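Ticket 3558
Subject: Mug set, episodes rejected at ingest (right gripper timestamps)
Opened by: Anouk Declercq
Assigned to: Willy Brouwer
Priority: Standard
Status: Monitoring
Opened: 05/12/2021

Problem: Upload of the two-arm mug task stopped partway through the batch. Target for this layout is 200 accepted episodes. The recorder wrote 227, and the ingest check on Perna threw out more than 20 with "state/action length mismatch, right." Left arm streams pass in every rejected file. Head camera video plays back clean.

Steps tried by operator: restarted the recorder, re-homed both arms, re-ran the check on the same files. Same result. 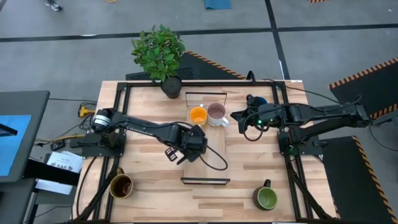 Ativer Data Collection, Bench Support

Layout matches the task sheet: orange-yellow and white mugs together by the upper acrylic piece, olive-brown at lower left, dark green at lower right. Green lights on the right arm, at the gripper and near the base, so I started with the logs and left the power side alone.

Log entry 1 (Brouwer): Compared a rejected episode with an accepted one. Right gripper state drops samples in short bursts, always while both grippers are commanded at once. Recorder does not fill the gaps, so the state array comes out shorter than the action array.

Log entry 2 (Brouwer): Swapped the right gripper data cable for a spare. Recorded six test episodes, two failed. Put the original back.

Log entry 3 (Brouwer): Both grippers were sharing one USB hub after the last move of the bench. Put the right gripper on its own port on the Visser box and updated the port name in the station config. Ten test episodes, all passed.

Question from Declercq: Can the rejected files be padded and kept?
Reply (Brouwer): No. The gaps fall during the grasp and interpolating there gives the model finger positions that were never measured. Mark them "bad_state" and leave them out of the training split. Do not delete, I want them for testing the checker.

To do:
- Re-record the shortfall with the same four mugs and the same start positions
- Run the length check after every episode until the ticket is closed
- Add the port assignment to the station setup page (Declercq)

Ticket stays open until the re-recorded batch passes ingest.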